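Recording demos for a cabinet door task: by hand or by remote?
Forum: Robot Learning Help > Teaching and demonstrations
Status: open, 3 replies

Idris Harries
Posted 22 February 2020

I've been asked to get a simulated arm to open a cabinet door by copying demonstrations. I have a two-finger gripper, a thin handle that hooks at one end, and a door. We're driving the arm with a game controller through a package called Totereo, and I now have 412 recorded attempts. The policy trained on them opens the door 13 times in 100. The rest of the time it drifts up to the handle, stops short, and sort of hovers.

My supervisor says the fix is more demos. I don't buy it. I've watched a lot of these recordings and the people driving the arm hover too. They get close, let go of the stick, think for a while, nudge, think again. It looks to me like the robot has learned exactly what we showed it.

The other option is to show the task by hand. We have a real arm of the same model down the hall, and you can switch it to a soft mode, grab it by the wrist and lead it through the motion. The sales page for that arm says anyone can teach it a new job in five minutes. I have been at this since last May, so you can guess what I think of sales pages.

Is leading it by hand really better, or does it just feel better to the person doing it? And is there any point mixing the two kinds of data?

For what it's worth, most of the trouble is in the last stretch before the fingers close. The wrist camera is the only view we record. 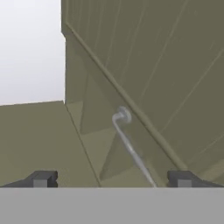
Nilmini Fakir
Posted the same day

More demos won't help if they all pause in the same place, so I'm with you against your supervisor. But I'm not with you on hand guiding, at least not as a rescue plan.

When you hold the wrist and push, you feel the handle through the arm. The policy doesn't. It gets joint angles and a camera image, and your hand may well be in that image. I spent most of a winter on a drawer task doing it this way and ended up with lovely smooth paths that were no use, because I was correcting by feel and none of that was in the recording. On playback the gripper went to where the handle had been for me, with great confidence, and closed on air.

Also, you're working in simulation. Anything you collect on the real arm has to match the simulated door, the simulated camera position, the friction, all of it. I would bet against that going well in your first try.

What I'd do with the 412, in this order:

Throw out the pauses. Go through each recording and drop the frames where the commanded motion is close to zero. It's a crude filter and it will cost you some good frames near the grasp — check a few recordings by eye before you run it on everything.

Look at where the drivers were looking. If they steered from a big side view on the monitor and the policy only gets the wrist camera, they had information it doesn't have. Make them drive from the wrist camera. They'll complain and they'll be slower, and the first batch will be ugly. Keep the ones that succeed.

Vary the start. If every demo begins from the same pose, the policy has never seen what to do when it's a little off to one side. Start some of them from a bad position on purpose and let the driver recover.

Then train again before you collect anything else. If the number doesn't move at all, I'd suspect the setup before the demos. Check that the actions and images are lined up in time. I've seen a recorder that saved each image a few steps late, and the result looked a lot like what you describe.

Berwyn Morgan
Posted two days later

Just use hand guiding. We did at Zavetti and it was fine. Game controllers are for games. Five minutes is about right once you get used to it.

Meirion Craddock
Posted two days later

Fine at what, though? Berwyn, if that was playing back one fixed path with the part clamped in the same spot every time, then sure, leading the arm by hand is quick and it works. Idris wants something that copes when the door isn't quite where it was. Those are different jobs and the sales pages love to blur them.

Idris, I agree with most of what Nilmini wrote, with one doubt. Dropping the still frames can backfire at the moment the fingers close. The arm is supposed to hold still there while the gripper moves. If your filter only looks at arm motion you'll delete the grasp itself, and then you'll have a policy that never hesitates and never grabs anything either. Filter on arm and gripper commands together.

On mixing: I tried it once, on the Eynon bench task, with 1,441 demos in total, part remote and part hand guided. The mixed set did worse than the remote ones alone. I wouldn't make a law out of one try. The speeds were very different between the two sets and I did nothing to even them out, which was probably a mistake. If you do mix, at least resample them to a similar pace first.

One cheap thing to try before any of this: swap the game controller for a device that lets you move position and rotation at the same time. With two sticks people move, stop, rotate, stop, move again. A door handle swings on an arc, so the pull needs both at once. Some of your pauses may be nothing more than a thumb changing sticks.

And ask how many people recorded those demos. If it was a whole lab's worth of drivers, each with a different way of coming at the handle, try training on only your best one. You'll have far less data and I suspect it'll do better, but I've been wrong about that before.

Idris Harries
Comment on the reply above

Five drivers, and yes, two sticks. One of them comes in from the opposite side to everyone else. I'll train without that set first, then do the filter on arm and gripper together, and post the numbers whichever way they go.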